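What Is Inside a Cable?
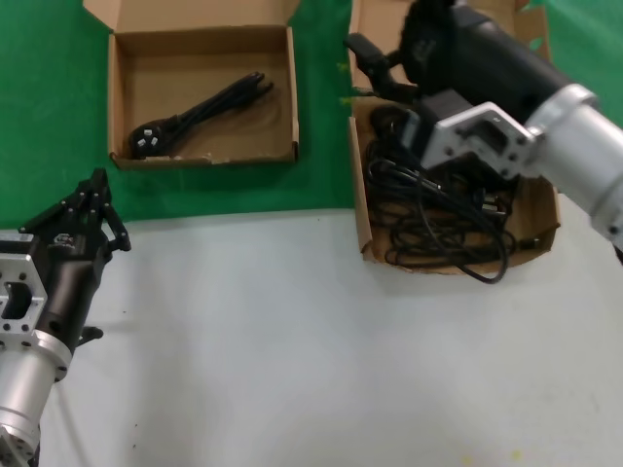
Black cables in cardboard boxes. The one on the left has a plug with metal prongs.

Most homes have a drawer or a box full of old cables. They look dull from the outside, but each one is made of several parts, and each part has a job to do.

What is electricity doing in there?

Everything around you is made of tiny bits called atoms. Inside atoms are even tinier bits called electrons. In some materials the electrons can move easily from one atom to the next. When lots of electrons move along in this way, we call it an electric current.

A material that lets current through is called a conductor. Metals are good conductors. A material that does not let current through is called an insulator. Rubber, glass and most plastics are insulators.

A cable needs both kinds.

The metal in the middle

The inside of most cables is copper. Copper is a very good conductor, and it bends without snapping. Silver conducts a little better than copper, but it costs far too much to put in every kettle lead.

If you saw the inside of a lead from a lamp, you would find that the copper is not one thick piece. It is a bundle of fine strands, each not much thicker than a hair, twisted together. Thin strands bend easily. A single thick piece of copper would get tired and crack if you bent it back and forth every day. The wires inside the walls of a house can be solid copper, as they stay where they are put.

The coat on the outside

Each bundle of copper has its own plastic coat. In a mains cable in Britain the coats are coloured so that electricians can tell them apart:

Brown is the live wire.
Blue is the neutral wire.
Green and yellow stripes mark the earth wire.

The live and neutral wires make the path for the current. The earth wire is there for safety. If something goes wrong inside a machine with a metal case, the earth wire gives the current a safe way out. Some things, such as many lamps and radios, do not need an earth wire and have only two wires in their cable.

A second, thicker coat goes round all the wires together. It is called the sheath, and it is the part you can see and touch.

How is a cable made?

Gregor Skinner works at a cable factory in Sallside. The copper arrives there as rods. A machine pulls each rod through a small hole, then a smaller one, then one smaller still. Every time, the copper gets thinner and longer. This is called drawing.

"We start with 7 metres of rod and finish up with 679 metres of wire," says Gregor. "It's the same copper all the way through. It has just been stretched."

The thin wires are twisted together and then pass through hot, soft plastic, which wraps round them like icing. A long bath of cold water makes the plastic set. Last of all the cable is wound on to big drums. The drums at Sallside hold 400 metres each.

Why do cables get in a tangle?

A long, bendy thing that is moved about will nearly always knot itself. The loose ends slip over and under the loops, and there are many more ways to be tangled than to be straight. Short cables tangle less than long ones. Winding a cable into a loose loop and tying it helps too, but do not wind it tightly, as this can break the strands inside.

Staying safe

Never cut a cable or pull it apart.
Hold the plug, not the cable, when you take it out of the socket.
Keep cables away from water.
If you see a split in the sheath, do not touch it. Tell an adult.

What happens to old cables?

Copper can be melted and used again and again, so old cables should not go in the bin. Many recycling centres take them. The cables are chopped into small pieces and the metal is sorted from the plastic.

Words to know

Conductor: a material that lets electric current through.
Insulator: a material that does not let electric current through.
Sheath: the outer coat of a cable.
Drawing: pulling metal through a hole to make it thinner.

Words by Senga Dalgleish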